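Home > Clothes care > Washing and drying

How to wash a zip-up jacket or hoodie without spoiling the zip

By Hoi-yan Su

Most zips that fail at home fail in the wash. The teeth catch on other clothes, the slider gets bent against the drum, or powder dries in the track. The steps below suit cotton and fleece tops. Wool needs a hand wash.

Before you wash

Empty the pockets and turn each one out. Brush lint and crumbs from the teeth with an old toothbrush. Lay the jacket flat, front side up, and look over the cuffs, collar and hem for marks.

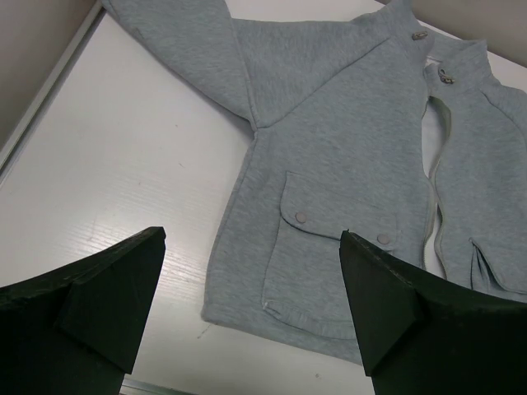
Treating spots

Dab a little liquid detergent on each spot and leave it for 11 minutes. Work from the outside of the mark to the middle with a damp cloth. Don't scrub fleece, as it goes bobbly. Old tea and oil marks may need a second go.

Check the bottom of the zip as well. If the tape has started to fray there, put in a few stitches before the next wash.
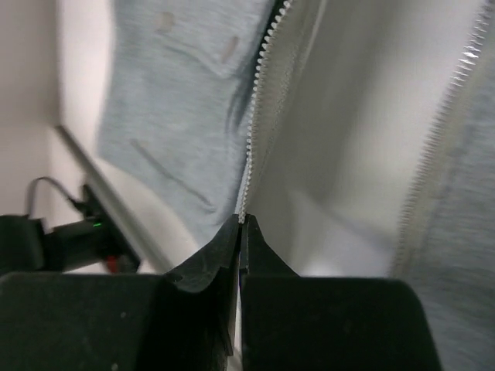

Grease from a bike chain or a car door is harder. Use washing-up liquid first, rinse it out, then treat the mark as above.

Washing

1. Close the zip all the way and press the slider tab down flat.
2. Fasten any snaps. Leave drawstrings tied in a loose bow.
3. Turn the jacket inside out and put it in a mesh bag.
4. Wash at 30 degrees on a gentle cycle with a slow spin. Skip the fabric softener on fleece.

Drying

Take it out as soon as the cycle ends. Open the zip, pull the front edges straight and lay the jacket on a flat surface with the sleeves out to the sides. Turn it over after a few hours.
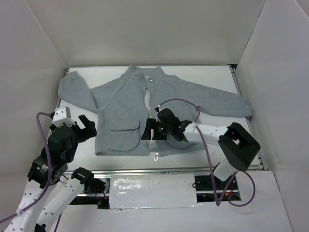

Grey jacket laid out flat, collar at the far end.

If the zip is stiff once dry, rub a plain candle along both sides and run the slider up and down until it moves freely. Wipe off any loose wax before you wear it.

Next: Replacing a broken zip slider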